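Collision margins for two arms on one table

The planner we call Trita treats both arms as one 12-joint problem, and until April it did so with a single padding value on every link. That was fine while each arm kept to its own half. Once the grippers had to meet in the middle, over 753 of 2000 logged queries came back with no path.

Most of those failures were false. The padded wrist volumes overlapped before the fingers were anywhere near each other, so the checker rejected the goal state and the sampler never ran.
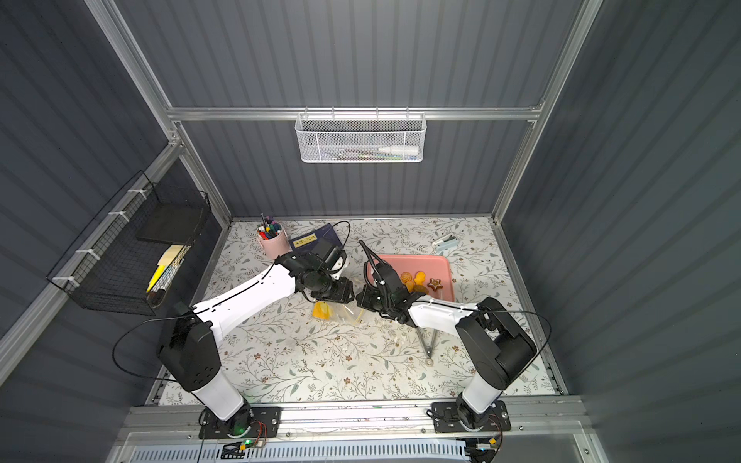

No. 27

With the grippers facing each other at the front-left corner of the pink tray, the wrist camera on the left arm is the part that needs its own margin. I split the padding by link pair and modelled the camera as a separate box. The shoulders keep the old value. Radomir Stan suggested loading the pair table from a file at start-up, so changing it no longer means a rebuild.

Cables are still not modelled. The thin one from the left gripper bends differently in every pose, and a swept capsule large enough to cover it brings the false rejections back. For now there is a joint limit on wrist roll.

The mesh baskets on the walls went in as plain boxes. Perception ignores them. The query cap stays at 100 ms until I've profiled the new checker.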